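Sotesside Women's Cricket Scorebook Data

Ball-by-ball records from the Sotesside women's league, typed up from paper scorebooks. The set covers 46 matches over 2 seasons, all of them T20. Five clubs took part, including Zutier, Kaijage and Proker.

Files

matches.csv has one row per match: ground, toss, result, and the name of the scorer where it was written down.
deliveries.csv has one row per ball, with striker, non-striker, bowler, runs off the bat, extras and wicket type.
players.csv links each player ID to a club. Players who moved clubs between seasons keep the same ID.

How it was made

Smaranda Vasiliu typed in the first season and Abilio Pacheco the second. Each innings total was checked against the total in the book. Where the two differed, the bowling figures were used to find the error. Three innings still don't add up and are marked "unresolved" in the notes column.

Known problems

Leg byes and byes were not kept apart at Kaijage home games until June, so both are entered as byes. Overthrows are added to the striker's runs. Fielders' names are missing for most run-outs. Rain-affected matches give the revised target only, without the method used.

Use

Free for club and study use. Please credit the league. Corrections are welcome, ideally with the match ID and the over.
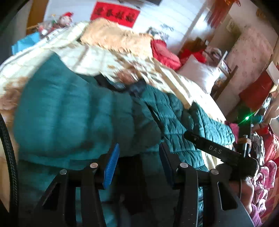

Over numbers start at 0 in deliveries.csv, so the first ball of an innings is 0.1. Wides and no-balls repeat the number of the ball before them.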